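Progress note to the Moradi fund, second quarter of the grant
From: Ladan Babaei, Bavavano
Fri 26 July

Sorry this is a short one, we are in the middle of the move and I'm writing it between deliveries. Money first, then rooms, then what's late.

## Where the money is

- Tables: ordered, paid, delivered. Invoice from Lerent attached.
- Chairs: deposit paid, balance due on delivery.
- Electrics: first stage paid. Second stage not invoiced yet, I have chased.
- Paint and sundries: under budget by £102. Would like to carry that over to cable covers if you're happy. Please say yes or no by email, doesn't need a form as far as I know.
- Contingency: £1,000, untouched.

Nothing has moved between headings without asking you. The one query from your side last quarter (the double delivery charge) has been refunded by Lerent, it shows on the July statement.

## Workroom

This is the room the grant is mostly for, so most of the report is here.

Old benches are out. They went to the allotment society, who came with a van and took the lot, including the one with the burn on it. Floor underneath was worse than we thought along the window side, the lino had lifted and there was grit right through it. Scraped, patched, sealed. It isn't pretty but it's flat and you can mop it.

New tables are the light wood-grain ones, pinky beige, same as the sample you saw in the spring. We did wonder about going for white and I'm glad we didn't, white was glaring under the strip lights when we tried a board of it. The grain is faint enough that you can lay small parts out and still find them again. Wipes down fine with a damp cloth and washing up liquid. Marker pen came off with a bit of rubbing, biro took longer.

Each table has a small round black grommet near the far edge for cables. We asked for it right of centre so it clears the leg brace. Lerent put it where we asked on all of them, which after the shelving business I was relieved about.
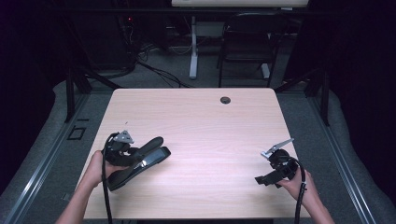
Heights are set the same throughout for now. Two people have asked for theirs lower and we'll do that once the chairs are in, no point doing it twice. The feet adjust with an ordinary spanner, I have put one on a hook by the door and labelled it, so we will see how long that lasts.

Rule for the room, agreed with everybody who uses it: tops cleared at the end of each session. Bits go in the tubs, tubs go on the shelves, cables get coiled and hung up. First week was patchy. Second week better. The people who grumbled most are now the ones telling the others off, so I think it'll stick.

Still to do in there:

- blinds on the window side (measured, not ordered)
- edge strip on one table has a rough corner, Lerent coming back to it
- cable covers for the floor, see above
- proper sign for the door, it currently says STORE

## Store room

Smaller job, nearly finished. Shelving up on the long wall, 26 bays, all fixed back to the brickwork this time. Labels half done. We ran out of the wide tape and the shop only had narrow so there are two sorts of label at the minute, will redo.

The paper archive has gone to the Udavon building. They have given us a dry cupboard on the ground floor for it till the end of next year, no charge. Letter confirming this is in the attachments. It frees the whole back end of the store, which is where the spare chairs will go.

One thing to flag. The store door opens inwards and catches the end bay by a whisker. Either we rehang the door or lose the bay. Rehanging is cheap, the joiner says half a morning, so I'd like to do that out of sundries.

## What's late

Chairs. Were due at the start of the month, now told the middle of next. The supplier blames the fabric. We are using the old stacking chairs, which are OK for an hour and not really for longer, and they are too low for the new tables. I've asked for a firm date in writing and I'll forward it when it comes. If it slips again I will want to talk to you about switching to another supplier, and wether that needs a fresh set of quotes.

Second stage electrics. Sockets on the window side are in but not signed off, so we're not using them. Only the wall by the door is live. It means everyone wants the same end of the room and the far end is a bit wasted. Electrician says next week. He said that last week.

## Who is using it

Opened for part days only so far. Mornings are full, afternoons about half taken up, evenings we haven't started as the outside light isn't fixed. Feedback has mostly been about the chairs (see above) and the noise from the extractor in the corridor, which isn't ours but I've written to the landlord.

Good comments on the tables. Several people said there's finally room to get both elbows down. One asked if we could fit lips on the edges so things don't roll off, I said no for now, they make wiping a pain.

## Next quarter

Chairs in, heights sorted, blinds up, electrics signed off. Door rehung if you agree. Evening sessions from when the light is done. I would like you or someone from the fund to come and see it once the chairs have arived, mornings are best, parking is easier before ten.

Need from you:

1. OK to carry the £102 over to cable covers
2. OK for the store door out of sundries
3. The new claim form, the one I have is last year's

Receipts are in the folder in date order apart from the paint ones, which are clipped together at the back.

Ladan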